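스타스트포트, 양팔 로봇용 그리퍼 핑거 비교시험 결과 공개

24/10/19 스타스트포트(Stastport)는 개방형 삼각 핑거 '그라스타드(Grastard)'와 기존 일체형 핑거의 비교시험 결과를 발표했다. 시험 품목은 열쇠가 달린 소형 자물쇠다. 몸체가 금속이고 무게가 한쪽으로 쏠려 파지 위치에 따른 차이가 잘 드러난다.

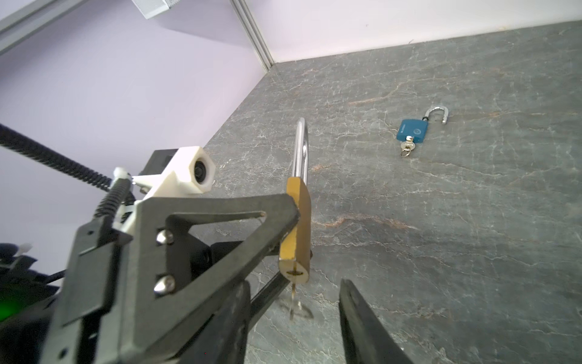
시험 결과

핑거별 파지 시도는 1,576회로 같다. 그라스타드는 1,430회 성공했고 기존 핑거는 약 800회에 그쳤다. 실패는 대부분 몸체 모서리를 비스듬히 잡았을 때 나왔다. 시험을 맡은 샨도르 키시 선임연구원은 "열쇠가 흔들리면 몸체가 돌아가는 문제는 아직 남아 있다"고 말했다.

시험 환경

알루미늄 프로파일로 짠 셀에 로봇 팔 두 대를 마주 보는 방향으로 뻗도록 설치하고, 양쪽 그리퍼 위에 카메라를 한 대씩 달았다. 두 핑거 모두 같은 제어기 설정을 썼다.

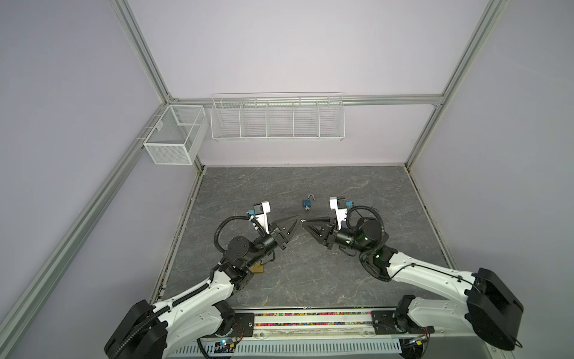 향후 일정

12월에는 릴트스테드(Liltstead) 시험동에서 손목 카메라 위치를 바꿔 가며 품목 40종을 시험한다. 핑거 도면은 시험이 끝난 뒤 배포한다.

문의: 스타스트포트 홍보팀 실라 해슬럼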